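Winter damage on Koltanwood hedge, cut back or wait?

mossyledge
6/5/25
I put in nine Koltanwood shrubs along the north fence last August. Three have brown leaves from the top down to the lower branches. The stems still bend. Do I cut them back now or leave them alone?

tubandtrowel
Scratch the bark with a thumbnail. Green underneath means wait. I lost one that way by cutting too early.

Here is a work table.
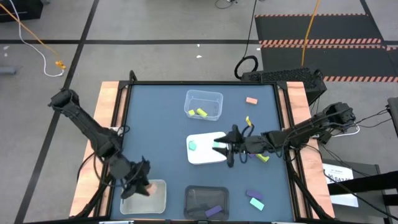 The table, with the white plate in the middle.

clayfoot50
I disagree with waiting. It's June. Anything without buds by now should come down by half. I did mine at 40 inches and they filled in the same season.

mossyledge
Scratched all three. Two are green, one is tan all the way to the ground.

tubandtrowel
Then pull the tan one and leave the other two. Cerna Nursery sells the same plant in small pots, and small ones root faster in clay. 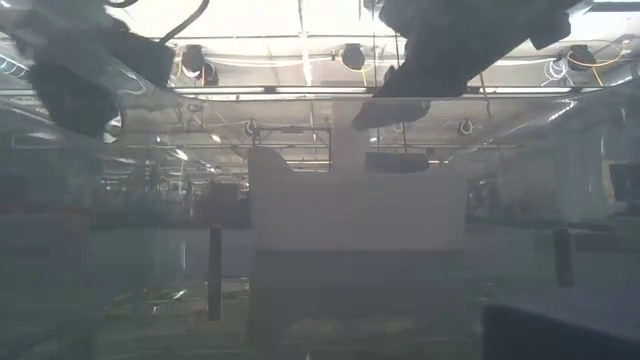
Water the new one deeply once a week and keep mulch off the stem. I would skip fertilizer until next spring.

clayfoot50
Still say cut. Two bare tops in a hedge look bad all summer — but it's your fence.

mossyledge
Pulled the dead one tonight. The roots were still in the shape of the pot.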